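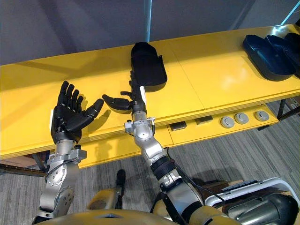

Contrôle du poste de démo avant la journée portes ouvertes, fait le 2022-09-29, d'abord toute seule le matin puis avec l'équipe d'Avden l'après-midi. J'ai repris la trame de mai en ajoutant mes remarques sous chaque point. Désolée pour la longueur, mais on m'avait reproché d'être trop sèche la dernière fois !

Légende : case cochée = bon pour l'ouverture, case vide = à reprendre. Les points à reprendre sont rappelés à la fin.

## 1. Table et zone de travail

- [x] **Plateau propre et dégagé des outils.** Rien à dire. Le jaune est salissant, un coup de chiffon avant chaque groupe, s'il vous plaît, et pas avec le produit à vitres (il laisse un film et les chaussures glissent dessus).
- [ ] **Reflets.** Le plateau est brillant et ça renvoie pas mal de lumière sur la droite, du côté où sont posées les chaussures bleu marine. Ce n'est pas un danger en soi, mais je voudrais qu'on essaie avec une rampe de plafonnier éteinte, pour le confort du public autant que pour les caméras.
- [x] **Stabilité.** J'ai poussé, tiré, je me suis même appuyée dessus de tout mon poids. Les pieds ne bougent pas sur la moquette.
- [x] **Tablette inférieure.** Les petites pièces rangées dessous ne dépassent pas et ne gênent pas le passage. On peut les laisser là.
- [x] **Objets de démonstration.** Chaussures uniquement. Pas de gobelet, pas de téléphone, pas de badge qui traîne — je sais que la tentation est grande de demander au robot d'attraper un café, mais c'est non.

## 2. Bras et mains

- [x] **Contrôle visuel des vis et des supports de poignet.** Fait des deux côtés, à la lampe. J'ai passé un peu plus de temps sur le poignet droit, celui qui travaille le plus dans l'exercice de la chaussure.
- [ ] **Câbles.** Celui qui fait une boucle le long du bras gauche me chiffonne. En position haute tout va bien, mais quand le bras revient vers le torse, la boucle s'ouvre et je l'ai vue frôler le bord de la table. Une attache de plus et on n'en parle plus.
- [x] **Doigts.** Ouverture et fermeture complètes, dix cycles par main, aucun bruit suspect. Le pouce gauche est un poil plus lent que le droit, Avden le savait déjà et considère que c'est normal avec leurs réglages. Je note, je ne discute pas.
- [x] **Effort de serrage.** Limité par logiciel au profil « public ». J'ai mis ma propre main gantée dans la main du robot, on sent bien que ça tient, on se dégage sans forcer. À ne pas proposer aux visiteurs pour autant !
- [x] **Chute d'objet.** On a coupé le maintien volontairement pendant que la main droite tenait une chaussure. Elle tombe sur le plateau et y reste. Trois essais, trois fois pareil.

## 3. Arrêt d'urgence et logiciel

- [x] **Bouton de l'animateur.** Testé bras en mouvement, arrêt franc.
- [ ] **Second bouton, côté public.** Il marche, mais il est placé trop bas et un enfant peut l'atteindre sans effort. Je préfère évidemment un arrêt de trop qu'un arrêt de moins, mais s'il faut relancer toutes les cinq minutes, la démo n'ira jamais au bout. À remonter, et à protéger par une collerette.
- [x] **Redémarrage.** Il faut bien une action volontaire sur le pupitre Pace, relâcher le bouton ne suffit pas. C'est le point que j'avais refusé en mai et je suis ravie de pouvoir le cocher.
- [x] **Journal des cycles.** Le compteur affichait 2 016 cycles à mon arrivée, dont 1 299 depuis la dernière révision. On est dans les clous pour la journée.
- [x] **Vitesse.** Mode lent verrouillé par mot de passe. Les visiteurs trouveront peut-être ça mou (moi aussi, un peu), mais on voit beaucoup mieux ce que font les doigts.

## 4. Accueil du public

- [x] **Distance.** Le cordon est posé, l'animateur reste du côté du pupitre et personne ne passe derrière la table.
- [ ] **Capacité de la salle.** Citeck a prévu des groupes de 39 personnes. La salle les accepte sur le papier, mais avec le cordon en place, le troisième rang se retrouve collé à la porte. Je demande deux demi-groupes, ou alors qu'on fasse entrer les gens par l'autre côté et qu'on laisse la sortie vraiment libre.
- [x] **Sol.** Moquette bien tendue, pas de bord qui rebique. Les rallonges destinées à l'écran longent le mur sous goulotte.
- [x] **Extincteur.** Présent, accessible, vérifié cette année.
- [ ] **Affichage.** Le panneau « ne pas toucher » n'existe qu'en français, or on attend les partenaires de Jendale. Il manque la version anglaise et j'aimerais un pictogramme, les gens lisent peu dans ces moments-là.

## 5. Essai à blanc avec l'équipe

On a déroulé la démo en entier deux fois, moi jouant la visiteuse pénible. J'ai posé des questions pendant les mouvements, j'ai tendu le bras au-dessus du cordon, j'ai fait semblant de laisser tomber mes clés. L'animateur a arrêté le robot à chaque fois que je franchissais la limite, sans hésiter, et il a repris son explication tranquillement derrière. Très bien.

Une remarque quand même : il tourne le dos à la table quand il parle. Je comprends, on regarde son public, mais pendant ce temps-là les deux bras sont actifs. Soit il se met de profil, soit on met en pause pendant les explications. Ma préférence va à la pause, et ça laisse aux gens le temps de prendre leurs photos.

## À reprendre avant l'ouverture

| Point | Qui | Commentaire |
|---|---|---|
| Attache du câble, bras gauche | Avden | Bloquant |
| Bouton côté public à remonter | Avden | Bloquant |
| Demi-groupes ou autre entrée | Citeck | Bloquant |
| Panneau en anglais + pictogramme | Citeck | Souhaité |
| Essai d'éclairage | Citeck | Souhaité |
| Pause pendant les explications | Avden | Fortement conseillé |

Avis : favorable sous réserve des trois points bloquants. Je repasse le matin même avant le premier groupe. Prévoyez-moi juste un accès au pupitre, la dernière fois j'ai attendu la clé presque une demi-heure dans le couloir.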